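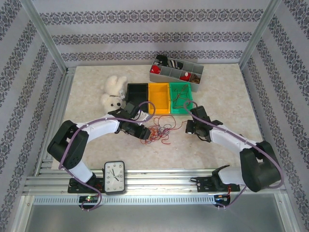 To: cell-upkeep list, Clollorora
Date: 6 Mar 2021
Subject: Re: Re: two-arm cell, purple cable and zero position

Hello all,

Thank you for the questions. I answer under each part. Please excuse my English where it is not so smooth.

> We are building the second cell at Clisetmont after your
> pattern, with two arms on one rail and the bins between. Our
> left arm loses its zero position after one or two days of work.
> We tightened the base clamp two times already. Did you have
> this also in Plarkgate? And how much free cable do you leave
> above the gripper? Ours pulls when the wrist turns fully.

Yes, we had the same trouble in September. For us the clamp was not guilty. The extrusion rail itself was moving a little, at the end where it is bolted to the frame. You can tighten the base as strong as you like and the arm will still walk away with the rail. Put a pencil line across the joint of rail and frame, run the cell for one shift, and look if the line is broken.

After we tightened the rail bolts, the left arm kept its zero for 151 hours of work. Then I stopped writing it down.

About the cable. We fix it with the small white clips along the upper link, and after the last clip we let it go up in a free arc over the gripper. My first try was too short and it pulled exactly like yours. Now I leave 297 mm between the last clip and the plug. On the other side the cable hangs down past the base to below the rail. Please do not put a tie at the base. I did this once, and the elbow pulled the plug half out from the board.

The boards are also below the rail, one near each base. It is a good place for reading the lights, but a bad place when you drop a screw. Switch off the power before you work above them.

> What do you use for the check after repair? We only move the
> arms to home and look at them.

Home position is too easy, in my opinion. I use the loose wire. I put a tangled bundle on the table between the arms, in front of the yellow bin, and both grippers must come to it from their own side. If one arm has a wrong zero, you see it quickly, as the fingers close beside the wire or press on the table. I repeat this 10 times for each arm, at slow speed, with a hand on the stop button. The bins must stand in their usual order, black, yellow, green from the left, or the saved positions are of no use.

One question from my side. The clips from Thibodeau become loose on the upper link after some weeks. I replaced 63 of them in one year, for the two arms together. Does somebody use a different clip that holds on a smooth link, without glue? I do not want glue there, it makes the next cable change very slow.

With kind regards,
Plarkgate workshop, second floor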